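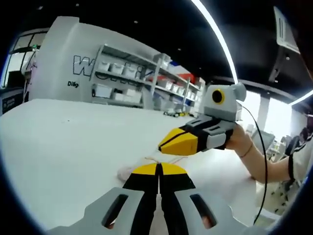 Presenell Holcombe Wool Blanket

Throw, twin and queen sizes
Item 403

We've been carrying the Holcombe for a while now and it's still the blanket we reach for first when the heat goes off for the night. It's a plain weave, all wool, with a soft brushed face on both sides and a whipstitched edge in a matching yarn. It drapes well, it doesn't slide off the bed, and it gets nicer every winter you own it!

The wool comes from Tamihana, where the sheep are kept on high, windy ground and grow a springy, crimped fleece. That crimp is the thing to look for in a blanket wool. It holds little pockets of air, so a Holcombe feels light in your arms and still keeps you warm in a bedroom with a leaky old window (ask us how we know). A flatter fiber would give you a smoother, shinier blanket, and those are lovely too, but you'd need a heavier one for the same warmth.

After weaving, the cloth goes to the finishing shed at Mutside to be washed and brushed. The washing shrinks and thickens the weave a little, and the brushing lifts the surface into a short, even nap. Our last batch came back with a slightly closer nap than the one before it, and we like it even better. If you're matching a blanket you bought from us before February, send us a note and we'll look through the shelf for one from the older batch.

Colors

Oatmeal – undyed, with a few darker flecks
Moss – a gray green, darker in person than on most screens
Rust – warm and a bit brownish
Harbor – deep blue with a charcoal stripe at each end

Moss and Rust are dyed in the yarn, so the color goes all the way through. Oatmeal varies the most from one blanket to the next. If you're buying two for a pair of twin beds, tell us when you order and we'll lay them side by side and choose a close match.

Sizing

The throw is the right size for a couch or the foot of a bed, or for one person and a dog. The twin covers the top of a standard mattress with a modest drop on each side. The queen is generous, and plenty of people with a full bed order it on purpose so they can tuck it in deeply at the bottom. On a king bed it will cover the top but won't hang down very far.

Washing and care

Wool needs a lot less washing than people think. Hang it outside on a dry, breezy day and most smells will be gone by dinner. For spills, blot with a damp cloth and leave the spot to dry flat.

When it does need a real wash, use cool water and a wool soap, on the gentlest cycle you have, with the slowest spin. Never put it in the dryer. Lay it over two lines or a rack so the weight is spread out, and turn it once. When it's fully dry, a soft clothes brush will bring the nap back up – brush in one direction only.

For summer storage, make sure it's clean, fold it loosely and put it in a cotton bag. Skip the plastic.

A few things people ask

Is it itchy? Less than you'd expect, though it is still wool. Most of us sleep with a sheet turned down over the top edge and never notice. If wool bothers your skin, try a swatch first. We're happy to mail one.

Will it shed? A little, for the first few weeks. A good shake outdoors when it arrives takes care of most of it.

Can you mend a hole? Yes, and we love doing it. Small moth holes and torn edges can be darned in matching yarn, and we keep ends of every color for that.

Do you sell the yarn? Only in Oatmeal and Moss, in 8 ounce cones, when there's some left over from the weaving. Look under Yarn and Remnants.

Page updated 11 May 2023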